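Leif Hedlund wrote:
> Do we still require a no-contact margin
> in simulated runs? Draft 2 is silent.

Yes. Viklund rule 10 applies in simulation too. Log each wrist view before closing. 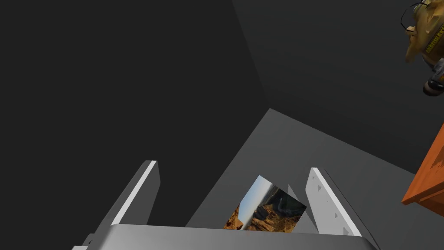 Wrist view, canyon picture between the fingers.

An empty gripper gets logged as well, under the same run number.
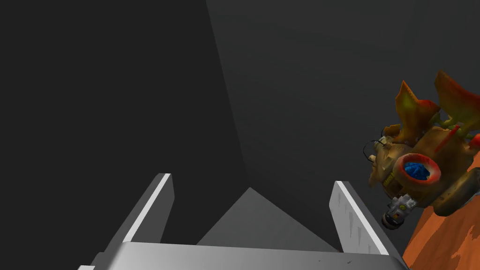

Joar Sandberg objected that logging every open state fills the Dasden archive and that one entry per approach should do.

I can accept one per approach if the view stays fixed. If it shifts, log again. 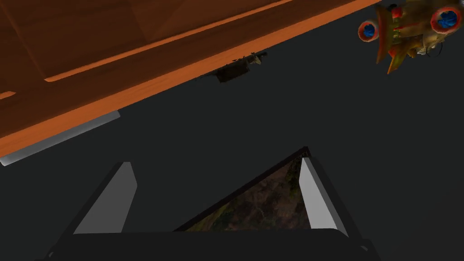 Open fingers, wooden edge at upper left.

For room views, name the arm in use.

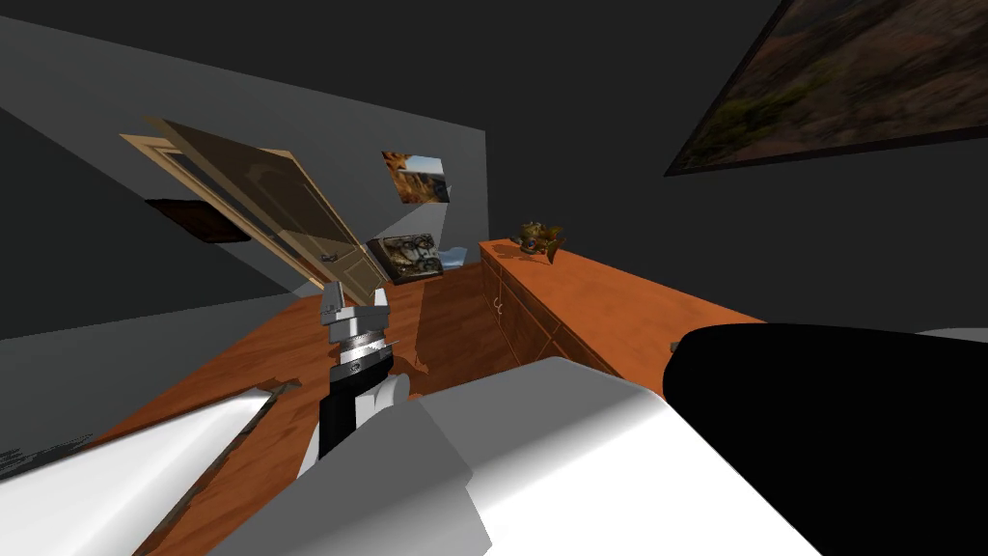 Draft 3 will carry this as clause 37. Send wording by October.

This site uses cookies. Accept | Settings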